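Home | Recorders | Microphones | Podcast Guides | Support | Contact

Flerel Two-Seat Recorder

March 21, 2023 | Posted by the Fovameo shop desk

We've been playing with the Flerel for a good while now and we still reach for it first whenever someone wants to talk science into a microphone. It's a small recorder made by Cowie for two people at one table, and if your show is the kind where a host and a guest spend an hour picking apart a health myth or arguing over what a study really measured, it fits like a glove.

The thing we love most is the pair of separate tracks. Each mic goes to its own file, so when your guest coughs right over your best question (it happens!) you can clean up one side and leave the other alone. There's also a third safety track recorded at a lower level. Turn it on in the menu once and forget it. We've had a guest laugh hard enough to clip both mics, and the safety track saved the whole segment.

Setup is quick. Plug in the mics, hold the round button until the light turns green, and you're recording. The screen shows both levels side by side in big bars that you can read from across a table, even without your glasses.

What's in the box

- Flerel recorder
- Two 6-foot mic cables
- USB cable for charging and file transfer
- Soft case with a pocket for the cables
- Printed quick start card

Mics and memory card are sold separately. The Zestari handheld mics are a great match and they're forgiving if your guest leans back to think, which guests on science shows do a lot.

Specs

Weight: 900 grams with battery
Inputs: two mic, one phone line
File type: WAV or MP3
Battery: rechargeable, swaps out without tools
Part number: 3883
Store item: 828

The phone line input deserves a word of its own. Lots of shows have a call-in bit, an "ask the expert" slot or a listener with a question on black holes, and the Flerel takes the call straight from your phone and puts it on a clean track. Your caller hears both of you, with no echo coming back. We did 100 test calls in the back office before we put it on the shelf, and the sound held up beautifully on all but the very worst cell connections.
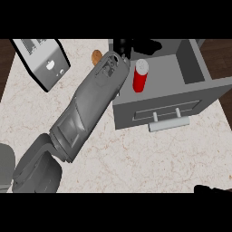 Marking your edits

Tap the side key while you record and it drops a marker in the file. We use one tap for "check this fact" and two for "cut this," and it makes the edit so much faster. Markers show up in most editing programs. If yours doesn't read them, the recorder also saves a plain text list with the times, and you can paste those straight into your show notes as a starting point for chapters or sources.

Updates

The September update added a pre-record buffer that keeps the five seconds before you hit the button. Great for cold opens! Check your version under Menu, then System. If it's older, download the file from our Support page, copy it to your memory card and restart.

Contact Fovameo | Returns | © 2023 Fovameo. All rights reserved. | Back to top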